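This site uses cookies to remember your preferences. Accept | Manage settings

Tranlow Honor Wall System
Supplied by Cletiron Civic Equipment

The Tranlow Honor Wall is a modular display for city halls, libraries and community centers that wish to keep a permanent public record of local honorees. Each panel holds 60 engraved nameplates. Panels may be joined side by side, and new plates can be added each year without removing the panel from the wall.

The system replaces the Zarei series, which was withdrawn in July. Existing Zarei nameplates fit the new panels.
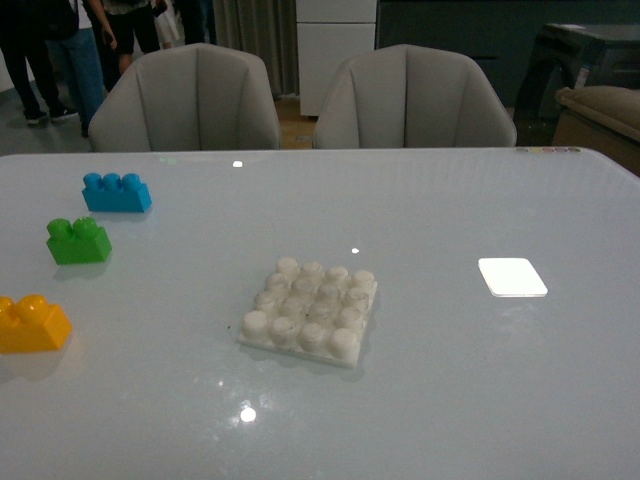
Specifications

Panel width: 900 mm
Panel height: 400 mm
Plates per panel: 60
Panel finish: brushed bronze or satin nickel
Header plate: city seal or plain lettering
Mounting: concealed wall rail, supplied with the panel

Engraving is carried out at the Tevwood workshop. Customers are asked to submit names in a single typed list, with titles and years of service exactly as they should appear. A proof is sent for written approval before work begins – changes requested after approval are charged per plate. 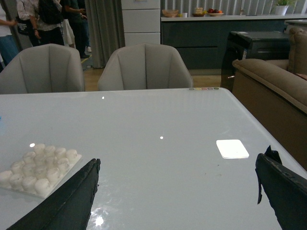 A tray of small white cylindrical pieces on a glossy tabletop.

Panels are suitable for indoor use only. The wall rail must be fixed to masonry or to studs, and the purchaser is responsible for meeting local building rules.

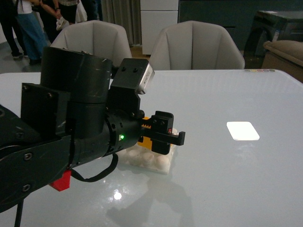 Can nameplates be ordered one at a time?
Single plates are accepted at any time of year, at the standard rate plus postage.

Replacement plates are matched to the lettering style held on file. Please quote the order number shown on the original invoice. The header plate is catalog item 83 and is ordered separately.

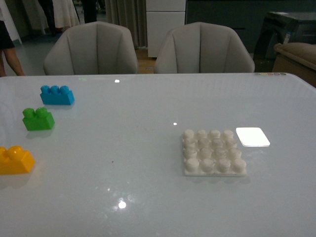

Toy building blocks in blue and green, on a white table.

Prices and lead times are provided by written quotation. Specifications current as of 02/05/2018.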